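Home | About | Shop hours | Workshops | FAQ | Contact

Print this page | E-mail this page

Questions I Get a Lot

Last updated 26/12/2023

I run Hiltitz, a small mail-order shop for people who like writing letters – paper, envelopes, ink, sealing wax, that kind of thing. The same questions keep landing in my inbox, so I've put my answers in one place.

How long will my order take?

I pack everything myself, usually within two working days. After that it's up to the mail. If you're ordering for a birthday, give yourself a good week, and please check that your street number made it onto the form (you'd be amazed how often it didn't!).

Which paper should I start with?

If you use a fountain pen, get the Aoki pad. It's smooth, the ink doesn't feather, and there are 70 sheets in it, so you can ruin a few and not feel bad. If you write with a ballpoint, almost anything in the shop will do and I'd go for whichever color you like.

I never know what to write. Help?

Start with something small from your day. I keep little notes all week – a song I heard, a bad sandwich, something the cat knocked over – and by the weekend I've got most of a letter. Don't bother apologizing for being slow to reply. Everyone is slow to reply, and it eats up half the first page.
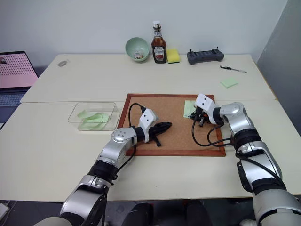
Answer whatever your friend asked last time, too. I read their letter again with a pencil in my hand and mark the questions, otherwise I talk about myself for three pages and forget to ask about the new job.

Do you run a pen pal list?

I do! It's called Lerkthorpe, after the village where I got my very first pen pal letter as a kid. There are 246 people on it right now and I match new names every June. It's free, but you do need to promise to write at least twice.

Can I seal a letter with wax and still mail it?

Yes, if you use the bendy kind. The Druvon sticks are soft enough to get through the sorting machines most of the time. Old-fashioned hard wax cracks, so put that letter inside a second envelope. A thick seal can also cost you extra postage, so ask at the counter before you mail a whole stack of them.

Do you take returns?

Unopened things, yes, within a month. I can't take back opened ink, sorry. Drop me a line first so I know to look out for the parcel, and put your order number inside the box.

Print this page | E-mail this page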